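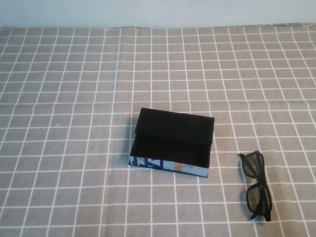
月払いにすれば安く見えるだけで、三年も使えば店で普通に一本買うより高くつくんじゃないですか、という声が本紙のサイトに届いた。眼鏡の定額サービス「Clakadik」が来年1月にZernportで始まると伝えた先日の記事への感想である。運営会社の発表資料を読み返すと、この疑問はもっともだと思えてくる。

Clakadikは2020年11月30日、Zernport市内と隣町Atcombeの計9店舗で会員の受け付けを始めると発表した。月額19ユーロで、フレームとレンズの一式を借りられる。度数が変わった場合のレンズ交換は追加料金なし、フレームの取り替えは年2回まで。資料には「眼鏡を所有する時代の終わり」という見出しが大きく掲げられている。

ずいぶん威勢のいい見出しだが、料金表の下に小さな字で並ぶ条件のほうが読みごたえがある。まず、最低契約期間は2年。途中でやめれば残りの月額を一括で支払う。契約が満了しても眼鏡は会員のものにならず、返却するか、別に定める買い取り料を払うことになる。その買い取り料がいくらなのか、公表された資料のどこにも書かれていない。問い合わせに対し、広報窓口は「モデルごとに異なるため、ご契約時に店頭でご案内します」と文書で回答した。契約するまで総額が分からない、と読むほかない。

追加料金なしとされるレンズ交換にも但し書きがある。対象は標準の単焦点レンズに限られ、遠近両用や薄型、強い乱視に対応するものは差額が必要になる。ところが、度数が変わりやすく交換の恩恵が大きい層として資料が挙げているのは、成長期の子どもと中高年である。中高年の多くが選ぶ遠近両用が対象から外れているのだから、宣伝文句の半分は割り引いて受け取ったほうがいい。

子どもについても気になる点がある。破損時の補償は「通常の使用による損傷」に限るとされるが、休み時間にボールが当たって曲がったつるが通常の使用に入るのかどうか、資料からは判断できない。同じ質問への回答は「個別の状況を確認のうえ判断します」だった。判断するのは会社の側である。

眼鏡店の反応は鈍い。Atcombeに本店を置く老舗のRomaniukは、対抗する定額プランを出す予定はないとしている。同店は取材に「視力の検査と調整に時間をかけるほうが先だと考えている」と答えた。もっとも、こちらの言い分もそのまま受け取るわけにはいかない。Romaniukの店頭では長らくレンズの値段がフレームと別建てで、会計まで合計が見えにくいという不満が以前からあった。定額制に客が興味を持つとすれば、既存の店の値札の分かりにくさが一因だろう。

Clakadikは、ほかの地域での先行サービスで会員満足度が高かったことも強調している。ただし調査の対象は「継続中の会員」とある。やめた人や、違約金を払ってまでやめようとした人の答えは入っていない。回答者の人数も、質問の文面も示されていない。満足している人に満足かと尋ねれば、高い数字が出るに決まっている。

環境への配慮という説明も同様だ。返却されたフレームは「再生利用される」とされているが、洗浄して別の会員に貸し出すのか、素材に戻すのか、資料は触れていない。年に何度もフレームを替えてもらう仕組みと、資源を節約するという話がどうつながるのか、納得のいく説明は見当たらなかった。一本の眼鏡を鼻当てだけ替えながら長く使う人のほうが、よほど廃棄物を出していないはずである。

もちろん、この仕組みが向く人もいるだろう。購入時にまとまった金額を用意するのが難しい人や、頻繁に度数が変わる単焦点レンズの利用者なら、条件次第で得になる可能性はある。それを確かめるには、契約期間全体の支払額と買い取り料、補償の範囲を並べて比べる必要がある。現在の資料でそろうのは、そのうち最初の一つだけだ。

眼科での検査費用が月額に含まれるかどうかも、はっきりしない。店頭での簡易な測定は無料とされているが、医師の処方が必要な場合の費用は会員の負担になるとみられる。この点について本紙は再度問い合わせているが、締め切りまでに返答はなかった。

受け付けは1月、各店舗の窓口とウェブサイトで始まる。申し込みから所定の日数以内であれば解約できるとしているものの、レンズの加工に入った後は対象外となる。加工がいつ始まるかは、申込書の控えには記載されないという。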